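The route desk at Flukus: a year of walking streets on a screen

Gallery, 3 pictures
Posted 8 July 2018

Flukus delivers parcels on foot and by van out of the Partington depot. For the past year part of the foot work has been done by the Stollareck, a low pavement robot that carries one locked box. Before a Stollareck goes out on a new kind of street, someone at the depot drives it through a made-up one in Plillden, our simulator. The pictures on this page come from Plillden. They are the streets we look at all day.

Most of the people on the route desk used to carry parcels. I did it myself until last June. What follows is mainly for colleagues at the other depots, who will be setting up desks of their own and have been asking what the job is like.

1. The plaza

Wide open paving, a blue mailbox and a railing over on the left, one lamppost in front of the shops. New starters on the desk begin with this one.

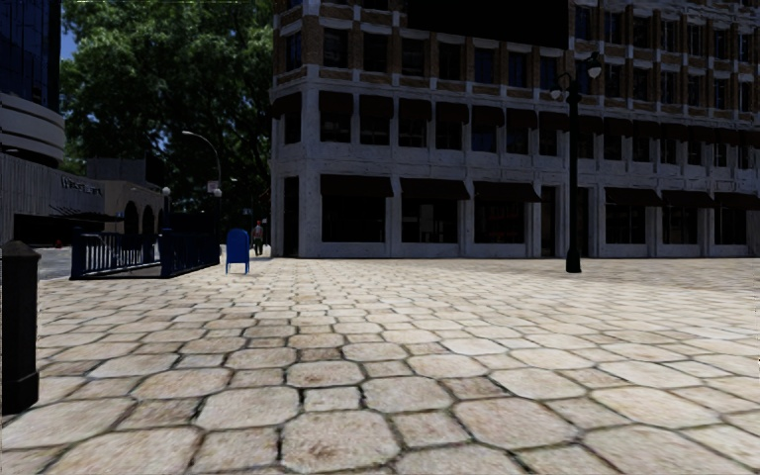 Carys Holdcroft
Route desk lead, Flukus, Partington depot

On an open square there is no kerb to follow, and a person who has walked rounds for years will cross it without thinking. The Stollareck has to be told what counts as the way across. The first thing a new starter does is drive it over by hand, with a small lever on the desk, and then watch the robot try the same crossing by itself. The two paths are drawn on a plan afterwards and the starter writes down where they differ and whether it matters.

Often it doesn't matter. The robot may pass wide of something a walker would brush past, and the only cost is a few seconds. Where it does matter, the note goes to the software side and the crossing is run again after the next update. We kept our first notes on paper. They now go into a shared sheet, which everyone grumbled about and everyone uses.

Joints between paving stones get more lines in that sheet than anything else. On rounds you feel a loose slab through your boot and remember it the next day. On the desk you have a screen and a sound like gravel from the speaker, and you have to learn what the numbers beside the picture mean. Several people found this the hardest part of moving indoors. We now pair each new starter with someone from the desk for their first eight shifts, and they swap the lever every half hour.

2. The corner

Bollards along the kerb, lamp posts, a road beyond. We use it for practice with gaps and edges. 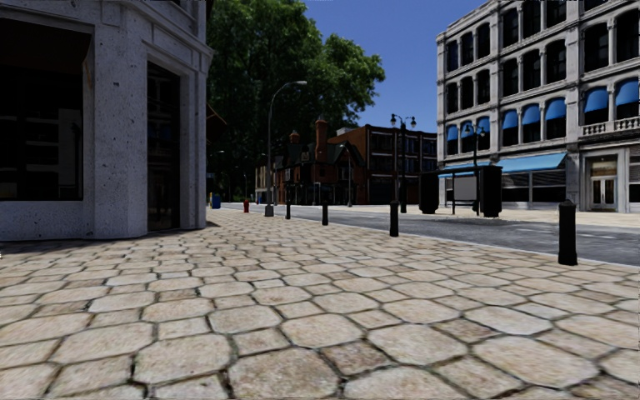
The other thing that changed is the pace of the day. A round had a shape to it. You loaded up, went out, came back lighter and were finished. Desk work comes in runs, and a run can be over in a few minutes or take most of a morning if it keeps being stopped and restarted. Last June the desk logged 308 runs. That was our busiest month, and people were tired in a way they weren't used to: sore eyes and stiff necks in place of sore feet.

We made some changes after that. No one drives for more than two hours without a break away from the screen. The lever was moved to the left side of the desk for the people who asked. The overhead lights at that end of the depot are off in the afternoon. None of this was in the plan when the desk was set up, and other depots might want to put it in theirs from the start.

Pay was the question I was asked most before the move. Desk shifts are paid at the same rate as a full round, and the early start allowance was kept for everyone who had it. The wet weather allowance went, and there was an argument over that. It has been brought back for anyone who still goes out on foot in the same week.

Many do. We run a mixed rota, with part of the week on the desk and part on a round, and most people have asked to keep it that way. It helps the desk as well. A walker who comes in with a complaint about bins left out across a pavement will set up a run with the same trouble in it that afternoon. Someone who only ever saw the simulator wouldn't know to do it.

Hills are the exception. The steep streets in Partington are still walked, every one of them, and so are any addresses with steps up to the door. The Stollareck can't climb steps. Walkers have pointed out that this leaves them with the heaviest part of the work, and they are right. The rounds were redrawn in spring to make them shorter, and we are going to look at them again.

3. The long pavement

A straight walk with a green bench and a red hydrant near the kerb. The dark shape on the ground at the front is the robot's own shadow.
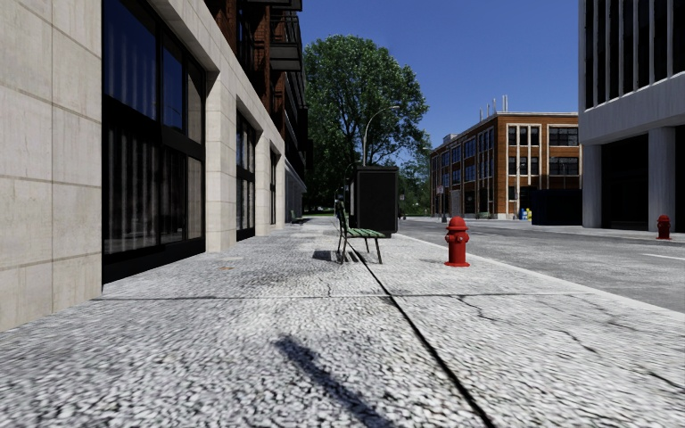 What the desk has asked for next

The list below went to the software side after our last desk meeting. It is in the order people voted for.

Rain. Every one of us has walked a round in it and we would like more of it to drive in. Wet paving and low sun together would be better still.

More people about. Crossing a quiet square is good practice for the first week. After that the desk wants school crowds, pushchairs, and people standing outside a shop talking.

A way to mark a spot in the middle of a run without stopping it. At present you stop, write the note, and start again from the last corner.

Narrow pavements. Much of Partington has them, and the streets in Plillden are generous by comparison.

A second screen for the person who isn't driving, so that they needn't lean over.

The library of practice runs now stands at 400, and all of it is open to the other depots. Ask the route desk for access and say which shift you work, so that we can put you with someone who is in at the same time. Visitors are welcome to sit in on a shift and have a go with the lever. Bring a jumper, as that end of the depot is by the loading doors and they are open most of the morning.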